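Two arm cloth folding, planner keeps swapping which arm grabs which corner

Posted by Moataz Ouazzani, 28 October 2019

Hi all. Bit stuck. Two arms on one rail, one head camera, folding small towels. Software is the Ragab planner on top with my own perception node feeding it corner points. Cloth picking is fine. Folding is where it goes wrong.

What happens: perception gives four corners, planner assigns two to the left arm and two to the right. On the next camera update the order of the corners changes and the assignment flips. Both arms then want to cross over and the collision check stops everything. Log says "pair rejected, code 1940" over and over. Left it running while I had lunch, came back to 300 of them.
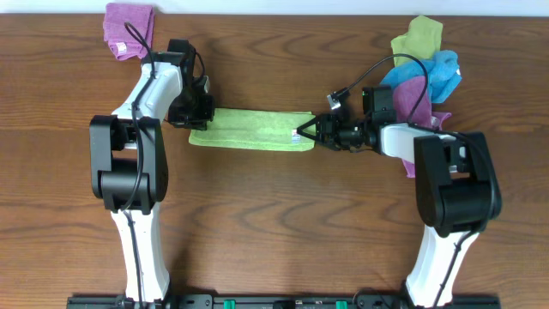 The corner finder is a colour mask, then biggest blob, then a four sided fit. Runs on every frame. I've tried smoothing the points but smoothing the wrong point with the wrong point just gives you mush in the middle. With the green towel laid out flat like that it ought to be the easy case, and the mask still jumps, I think becuase the yellow-green cloth in the pile at the back is close enough in hue to get joined on. Tightened the hue range and then I lose the edge of the towel near the label.

Do I fix this in perception or in the planner? Deadline is not kind.

Cirilo Arellano

Both, but perception first.

Crop before you mask. You know where the work area is, so draw a polygon on the table in the robot base frame, project it into the camera, throw away everything outside. The pile goes, the hue problem mostly goes with it. Then you can loosen the range again and get your label edge back.

Second thing, stop sorting corners by image position every frame. Give them names once, at the start of the fold, then match each new set to the last set by total distance. Four points, so only 24 orderings, just try them all. No need for anything clever.

Third, freeze the assignment. Once the planner has said left arm takes these two, that holds till the fold is done or you abort. I don't let mine reassign mid fold at all. Add a check for when a gripper covers a corner: if the arm has hold of it, use the gripper position from the joint angles and ignore the camera for that one.

Plundbridge_dev

had same reject code. for me it was the safety margin between the wrists, was set way too big. cables weren't in the model either so whoever set it up padded everything. make it smaller and see

Moataz Ouazzani

Crop plus naming the corners once did most of it, thanks Cirilo. Flips are gone on the flat start. Still get odd rejects when the arms come close together so will look at teh margin next, but I'd rather put the cables in the model properly first. Will post the config if it holds up.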